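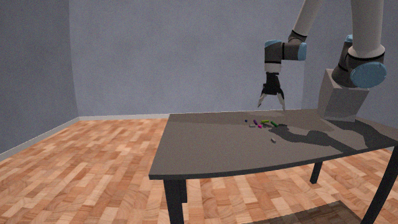
Bench layout in the simulator: arm on its pedestal block, gripper open over the blocks and sticks.

ARM BENCH CHECKLIST, WITH COMMENTS
Werville shared workshop, back room
Checked by: Leire Escobar
Build owner: Valtteri Räsänen
Date: 15 August 2020

Valtteri asked me to go through everything before the real arm gets switched on with other people in the room, so I took my coffee and his laptop and had a very pleasant morning of it. Marks are OK, FIX or WAIT. Please write under my comments if you disagree, I won't mind a bit!

PART A — THE SIMULATED BENCH

A1. Pedestal sits flat on the tabletop: OK
It's near the right edge, toward the back, same as on Valtteri's sketch. I'd still like it a little farther in on the real table, so that there's room for a clamp on every side and we aren't all trying to get our fingers into the same corner.

A2. Gripper clear of the table at the start pose: OK
Jaws open, fingertips well above the surface. I like this as a resting place for the program, and I'd keep it even if it costs a second or two on every run.

A3. Blocks and sticks within reach: FIX
Most of them lie together at the back middle, but one light gray block is by itself closer to the front. Please run a reach test on that one before we copy the layout. The dark pieces are also hard for me to pick out on a dark gray top (my eyes, perhaps), so could we lay down a pale mat on the real bench?

A4. Table modeled at its true height: FIX
The file says 495 mm and my tape says 19 mm more. Small, I know, but that is plenty for a fingertip to meet the wood at speed.

A5. Walls and other obstacles entered as keep-out zones: WAIT
The model room is very plain, and ours has a drill press and a coat rack. Both need to go in.

PART B — THE REAL BENCH

B1. Table legs tight, no wobble: OK
I leaned on each corner with my whole weight. Lovely work on the braces.

B2. Pedestal bolted through the top: FIX
There are 2 bolts in and 2 still in the jar. All of them, please, with the wide washers.

B3. Stop button within reach of the person standing in front: OK
Pressed and released several times with the motors unpowered, and the controller noticed every time. The Banonex box has a fussy little cover, so leave it open while working.

B4. Cables tied back along the arm: FIX
The gripper cable hangs in a loop that would catch on the shoulder. Candton sent spare clips with the last order — look in the blue drawer.

B5. Floor line taped: WAIT
We're out of yellow tape. The old line from April has mostly worn away, and new visitors walk straight over it.

B6. Speed limit set for first runs: OK
Slowest setting, and locked with a password that Valtteri has and I don't, which suits me fine.

RESULT
Simulator work may carry on as usual. No power to the real arm until A3, A4, B2 and B4 are signed, and no visitors near it until A5 and B5 are done too.

Comment from Valtteri: Height corrected in the file, thank you. Bolts tonight. I'd like to leave the pedestal where it is until I've measured for the clamps.

Reply from Leire: Fine by me. Send me the measurements and I'll come by with the tape.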